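Ticket 2293 - Household task set, Nidness build
Opened by: Catalina Maldonado
Assigned: Rasa Urbonaitė
Priority: normal (was high)
Date: 2023-10-16

Issue: Arancibia want a yes/no on whether the policy can do chores in the sim house yet. Tidy up, open doors, carry stuff room to room. My answer so far is no. Logging what I have.

Run 187, first stop. Commanded approach, gripper stays open, no grasp. Planner says target reachable. Wrist view at the time: 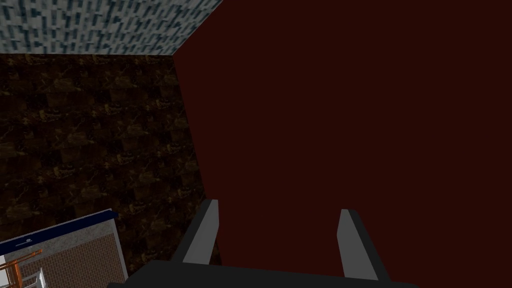 Retried with the grasp timeout raised to 1000 steps. Same result, just slower. Target pose in the log looks like it belongs to the old April layout - can someone check whether the furniture got moved when Skokitz merged their rooms? I dont have write access to that folder.

Rasa: checked. Yes, layout file is stale. Re-export and try again. Also pls stop raising the timeout, it eats the queue.

Catalina: re-exported. Picking is a bit better, 4 clean grasps in the batch, still not something I'd show a customer. Moving on to doors since that's what they ask about every call.

Door task: go through to the next room without hitting anything. Sounds easy. A kid does it carrying a sandwich.
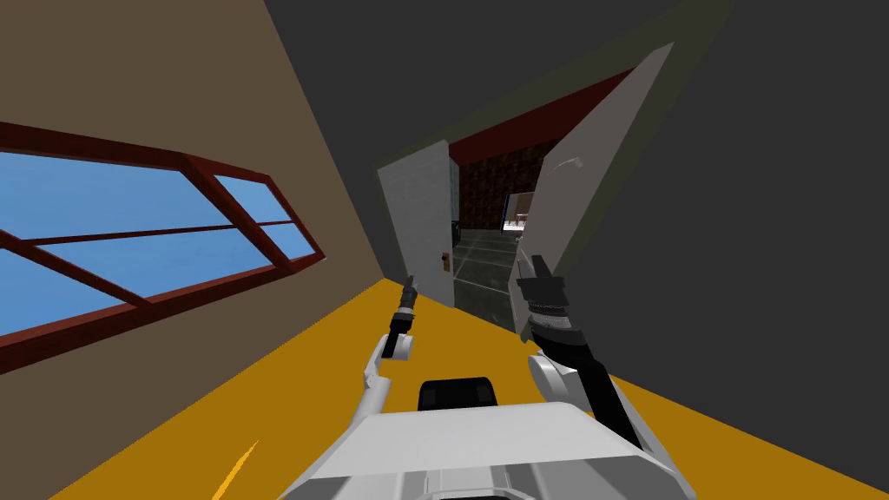

Base planner and arm planner don't agree on who goes first. Base wants to drive, arms want to stay out in front, so the footprint check fails and the whole thing sits there until reset. Tucking the arms fixes the footprint but then it can't push a door if it needs to.

Rasa: known problem, Gosholm hit teh same one. Workaround: push first, tuck, then drive. Ugly but it runs. Set arm_tuck to after_contact.

Catalina: trying tonight. What do I tell Arancibia?

Rasa: tell them single picks maybe, whole chores no. Don't promise laundry.

Status: waiting on rerun. Leave open.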